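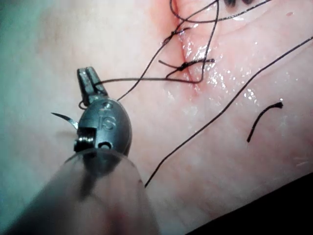
Photo: Barbieri / Skumico forum

Suture practice, spacing between stitches

Pustley
January 6, 2022
Two knots in so far, black thread, curved needle. I left the tails short. Is the spacing too wide for a straight incision like this one?

Vidard
Spacing looks fine to me. The edges are a bit raised and red along the seam, so watch your tension. I'd go 3 more and then look at it again.

Skumico
Disagree on the spacing. I'd put one between those two before moving down. The lower tails are OK — I wouldn't cut them any shorter.

Vidard
One between is overkill. You crowd the bites and the edge bunches up.

Barbieri
Depends on the bite depth, and I can't judge that from a photo. What size thread?

Pustley
3-0. I'll keep the gap as it is on this one and try it closer on the next — will post both.

Skumico
Fair enough. Same thread for both, please.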